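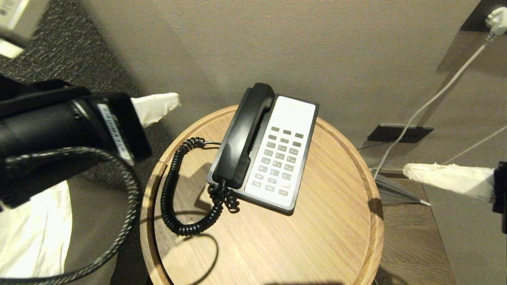 March, past eleven. Day 8 of the great sleep reform. Bed at ten, no screens, one cup of Lullent tea that tastes like a wet barn. I was awake until three composing a speech to my landlord about the gutters. It was a very good speech and I've forgotten all of it. I did count backward from 500, twice.

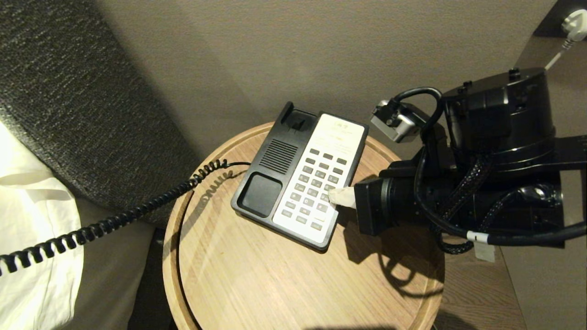
Seema says to give it 37 days, and that the tea isn't supposed to taste nice. Tomorrow I'm having coffee at four.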